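Traltlow Two-Arm Kit: Student Evaluation Report
Valentyna Karpenko and Shabani Kombo, Robotics Projects II
2024-03-06 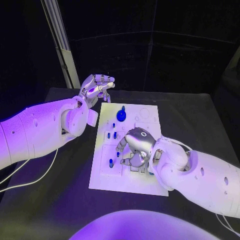 Figure 1. Both arms at the peg board, with the right hand lowered onto it and the left hand raised near the far edge.

1. Why we picked this kit

Our department has been looking for a two-arm setup that second-year students can use without a technician standing next to them. The Traltlow kit was on the short list, and we got to spend the term with it. We were excited from day one! Most of our lab work up to now has been on single arms with simple grippers, so having two arms with real fingers opened up a lot of things we had only read about.

2. What we tested

We used a white task board with blue pegs of different heights, a blue knob, and several outlined and recessed areas. It lies flat on the table and both hands can work over it. We wrote three tasks: touch a marked spot, move a peg from one place to another, and turn the knob.

We ran 603 trials in total. Shabani wrote the task scripts and Valentyna handled the logging and the scoring. A trial counted as a pass only if the hand finished the task and nothing else on the board got knocked over. That second rule turned out to be the hard one.

3. Setup

The setup guide is very good. It took us 15 minutes to get from power-on to the first arm movement, and that included reading the safety page twice. The software lets you drag a hand pose on the screen and save it under a name, so we had a small library of poses by the end of the first week.

Cables are the part we would change. They need to be routed by hand, and the guide gives this one paragraph. We ended up drawing our own cable map (see Appendix B).

4. Results

Touching a spot was easy and almost boring to watch. Turning the knob took more tuning, mainly in how far the thumb should close. For moving pegs, our pass rate reached 80 percent once we slowed the approach speed. Most of the fails came from the side of the hand brushing a neighboring peg on the way in. We tried coming in from higher up and that helped a lot — it also made each trial longer.

Using both hands together is where the kit really shines. The planner keeps the arms out of each other's way, and we never had to write that code ourselves.

5. Open items

The log viewer slows down badly past 4,000 lines, so we split our files by task. We would also like to repeat the peg task with the Rankin fingertip pads, which we did not have this term. The next group starts in September and can use our scripts and pose library as they are. Both are in the shared project folder under "Vumbridge".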